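Washstand

A washstand is a piece of bedroom furniture made to hold a basin, a pitcher and whatever else a person needed to become presentable before breakfast. It was common in houses that had no running water upstairs, and it went on being common for some time in houses that did, families being slow to throw out anything with a drawer in it.

Form and use

The plainest kind was a small table with a hole cut in the top. The basin sat in the hole, the pitcher sat in the basin, and a shelf underneath held the slop jar, which polite catalogs left out of the drawing. Better models had a splashboard at the back, a towel bar on one side and a top of marble. The marble was sold as easy to wipe. It was also easy to crack, and heavy enough that many washstands stayed in the room where they were first set down through several changes of owner.

Water was carried up hot and used lukewarm. Household manuals gave firm advice on the order in which the face, neck and hands should be washed, and it is not known whether anyone followed it.

The Wevine pattern

The Lockyer works at Wevine made washstands in a single pattern, No. 319, which replaced No. 315 after complaints about the drawer. The drawer on No. 319 stuck as well, but in damp weather only. The firm claimed to have sold 3000 of them. Mereana Lockyer, who wrote the standard history of the works, puts the figure at around 1000 and suggests that the larger one included orders that had been hoped for.

Decline

Piped water moved the basin to a room of its own. The early plumbed sink hung on the wall or stood on a pedestal, and it took people a generation to notice that they had nowhere left to put the soap. The vanity cabinet, with a basin let into the counter and doors below, gave them back roughly what they had given up. Marisa Amato, in her survey of bathroom fittings, calls it "a washstand that has been to college." Collectors dislike the remark and quote it often. 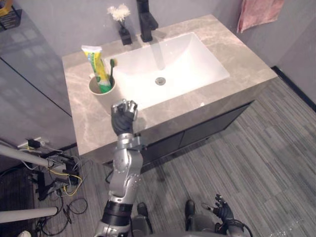
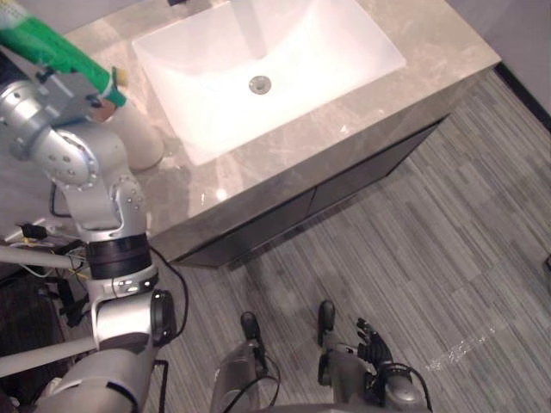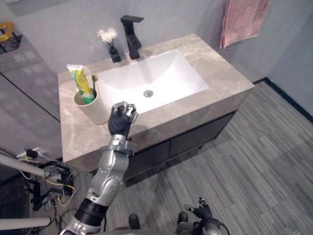

A rectangular basin set into a marble-patterned counter

WIRNON, 11/6/18

Surviving washstands now serve mostly as hall tables, plant stands and places to lose keys. Those with the basin hole still open fetch less at auction, although a few buyers prefer them and will say so at length. The Marex price guide lists them under "Small tables, other."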